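Play food on a real table: do you put it all out or a bit at a time?

Amudero Forums > Home and Play > Toy kitchens

florence_fraser
14 November 2020
Quick one. Got a big bag of play food off a neighbour, plus a plate and a ketchup bottle, and we've an old toaster oven with the plug cut off that they can use as the pretend cooker. No room for one of those wooden kitchens. Do you tip the lot out or keep most of it back? Mine is three and just chucks it.

mudlark66
Keep most back. Ours had the Vusidine set, 87 pieces, was under the sofa in a week. Now its a shoebox, swap on Sundays.

gravyboat
Disagree with mudlark. Tip it all out, let them rummage. The rummaging is the game. You lose a pea, so what.

mudlark66
It's not your foot that finds the pea

tansy_b
Bit at a time but needs a proper plate. Mine ignored the food completly till there was a plate to put it on. Doesn't have to be a toy one, ours is a picnic plate, 25p at the school fair.

gravyboat
Plate yes. Not sold on the toaster oven. Do you want a three year old thinking the oven's for playing with? I'd use a cardboard box with a door cut in it.

florence_fraser
Hm. Hadn't thought of that. Real one lives up on the worktop out of reach though. And she loves a door that opens.

2 things I'd do, if it helps (tansy_b again)

1. Start with a plate, sauce and a couple of bits of fruit, oven off to one side. White table is good, the red stuff shows up and you can see what's rolled off where.
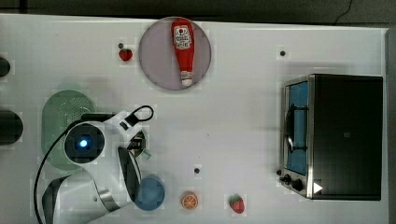 2. Leave it set up overnight. Mine goes straight to it before breakfast, buys me a cup of tea.

mudlark66
Ketchup on a strawberry, lovely

gravyboat
Still say box. But ok, fewer bits to start, I'll give you that. Sotico do a cloth bag for the rest, drawstring, washes fine.

florence_fraser
Ta all. Going with the plate and a few bits, oven stays for now. Will look at the bag. Got to go, bathtime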